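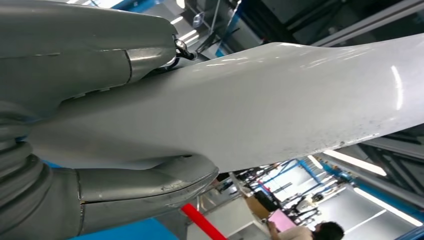 The Stillmont cell is a small handling cell in which a two-armed robot moves curved plastic covers between a supply place and a marked placing zone. It was planned by Junhao Zou and first run in February at the Gestel workshop, where it replaced an older bench called Mosquera. The name is also used, less exactly, for the way in which the cell is set up at the start of a working day.

Description

The cell has a work table, a control desk and a floor area for the robot. Its arms have ribbed sleeves at the joints, so that dust does not enter. At the end of an arm can be fitted either a gripper with two broad fingers or a hand with jointed fingers. The gripper is preferred for the covers, which are smooth and bend a little when they are pressed. The hand is kept for parts of less regular shape.

The covers are white and thin-walled. They become wider towards one end, and it is usual to grip them near the narrow end. A cover which is gripped too far along its length tends to turn between the fingers when the arm is lifted.

Table and zones

The table top is of brushed stainless steel. Two zones are laid out on it in yellow tape, one roughly square and one larger, and they have one border in common. The smaller zone receives the cover; the larger is left free for the movement of the arm or for a second part.

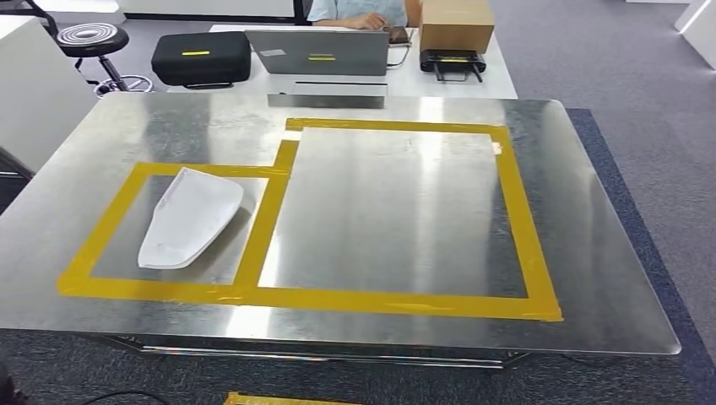

Tape was chosen by Zou in place of painted lines, as the zones had to be moved several times during the first weeks. It has the disadvantage that the corners lift and must be pressed down again. Steel also reflects the ceiling lights strongly, and the head camera may lose the edge of a white part in the glare. In the first instructions this was treated by closing the blinds. Later the exposure was fixed by hand before each series.

A series consists of 100 placings. In the first complete series 66 covers were placed fully inside the tape. After the finger force was reduced and the exposure fixed, the following series reached 100. These values were noted in the cell's logbook by Sebastian Pascu, who looked after the cell from its second month.
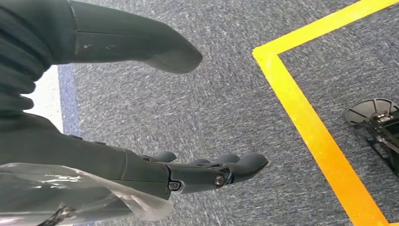 Maintenance

Daily care is short. The fingers are wiped, the cables at the wrist are checked for free movement, and the tape on the table and on the floor is looked over. Plastic sheet used for covering an arm must be taken fully away from the joints before power is given, otherwise it can be drawn into the sleeve.

The screws in the finger joints are tightened every Monday. According to the logbook, a loose joint screw was the most frequent fault in the first period, and it was discovered only after over 164 hours of running. The sign of it is a fingertip that arrives slightly late when the hand is closed.

If a finger has been changed, the zero position of the hand must be set again. The hand is opened over a free area of the floor and the arm is held still during the procedure. It is repeated if the arm has been touched.

Related articles
Gestel workshop
Mosquera bench
Uvico controller
Two-finger gripper
Joint sleeve
Zero position (robotics)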